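Bare boards, cold feet: the winter we all ripped up the carpet

Words by Marama Kerslake

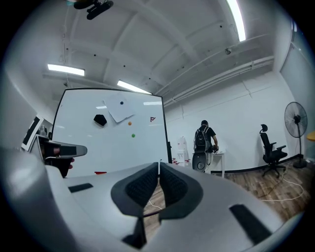

Wooden floor, glimpsed between two black padded fingers.

November, and half my street has a skip outside. Carpet, mostly. Rolls of it, beige, brown, that mauve you only ever see in box rooms.

Everyone wants boards now. Cheaper than a new carpet, so the thinking goes. Well. Sometimes.

Subira Temba did her front room in Rirley last winter. Drum sander hired for £58 a day, needed it for 2. Then the sanding sheets, then the edging machine she'd forgotten to book. "I had dust in the butter," she says. "Dust in the butter, with the lid on."

Her house is 100 years old, give or take a kitchen extension, and the gaps between the boards would take a pound coin. Draughts like you wouldn't belive. She tried papier mache first (cracked), then slivers of pine glued in and planed flat. Slow work. Still holding.

Sizwe Motaung, floor fitter, 29 years on his knees, gets the calls afterwards. Nails not punched down, sheets torn to ribbons. Stain slapped on before the filler's dry. One couple sanded right through to the tongues and had to replace the lot.

His advice: lift one corner of carpet and look before you book anything. Chipboard? Put the corner back. Start coarse, finish fine, hoover between every grade. And tell next door, becuase that noise goes through walls.

Would Subira do it again? Long pause. She's just ordered a rug. A big one.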